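Sorting out the memory in an old desktop

I've been putting more memory into old office desktops this April, and I said to Oluwaseun Akande that I would write down how I go about it so that he can do the rest of the pile at Clonholm without ringing me. It isn't difficult. Most of what goes wrong comes from rushing, and I've done all of the wrong things at least once.

The machines are plain black towers that came out of an office in Tarbridge when it closed. They are old but they are well put together, and with a bit more memory they do fine for letters, email and the odd video call. I paid 40 pounds for a box of mixed memory modules, which was more than I wanted to spend, but it did save sending off for them one at a time.

Before you open anything

Shut the computer down properly, switch it off at the wall and pull the mains lead out of the back. Then hold the power button in for a few seconds. Take off the other leads as well, the screen and the keyboard and so on, or you will end up dragging them across the table when you turn the case over.

Lay the tower on its side with the removable panel facing up. I used to try doing this with the case standing, and I don't recommend it. The slots want a straight push, and you can't give them one when the whole thing is trying to slide away from you. On its side, the motherboard lies flat and you push down into the table.

Keep the new module out of the way until the panel is off and you've found where it goes. Hold it by the ends. In these towers the memory slots are to the right of the processor, long and dark and side by side, with latches at the ends. The power supply is the big grey box in the corner and you can leave that alone completely.
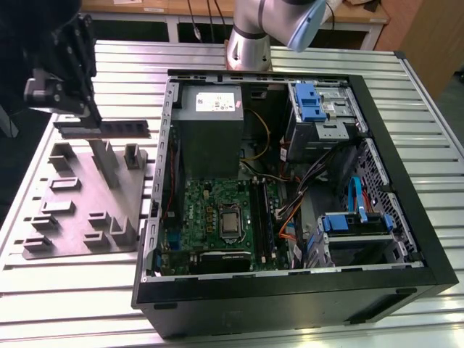

Checking what fits

Memory has a notch along its bottom edge and the slot has a matching bump. If the two don't line up, you have either got the module the wrong way round or got the wrong sort of module. Turn it round and look again. If it still doesn't match, put it back in the box. Leandro Cantero once leaned on one for a good while before he believed me about this, and that board is now in the scrap.

It's also worth reading the sticker on the old module before you take it out. I write the size and speed on a bit of masking tape and stick it inside the lid of the box. Mixing two speeds usually works, with everything running at the slower one, but I'd sooner pair like with like if I have them.

Push the latches outwards, set the module in the slot so it stands upright, and press on both ends with your thumbs. It takes more force than people expect. The latches should come up and close by themselves. If one end is still sitting high, take the module out and start again — don't keep pressing on the high end. 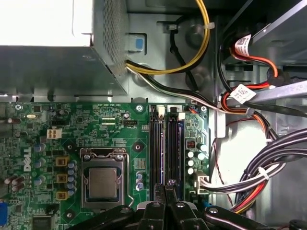

Cables are the part I used to be careless about. I would shove them aside, do the memory, put the lid on, and then find that the computer couldn't see its disk. Now I look at how everything lies before my hand goes in. The yellow and black wires from the power supply go over in a wide loop, held with a little white zip tie, and I leave that tie alone even when it's in my way. The drive cables with the red wires are the ones I check last, with a gentle push on each plug. Then I have a look round the edge for anything that might get pinched by the panel.

Switching it back on

I don't screw the panel down until I've seen the computer start. Put the mains lead, screen and keyboard back, and switch on. Some machines stop at a message saying the amount of memory has changed and want a key pressed. If you get beeps and a blank screen, switch off, unplug it and press the module in again. That has cured nearly all of mine.

After that I leave a memory test running while I have lunch. One of the last lot stopped at 97 per cent with an error, and I had to take out both modules and test them on their own to find the bad one. It went in the bin.

Oluwaseun, the masking tape is in the drawer with the screwdrivers, and the box of memory is on the shelf over it.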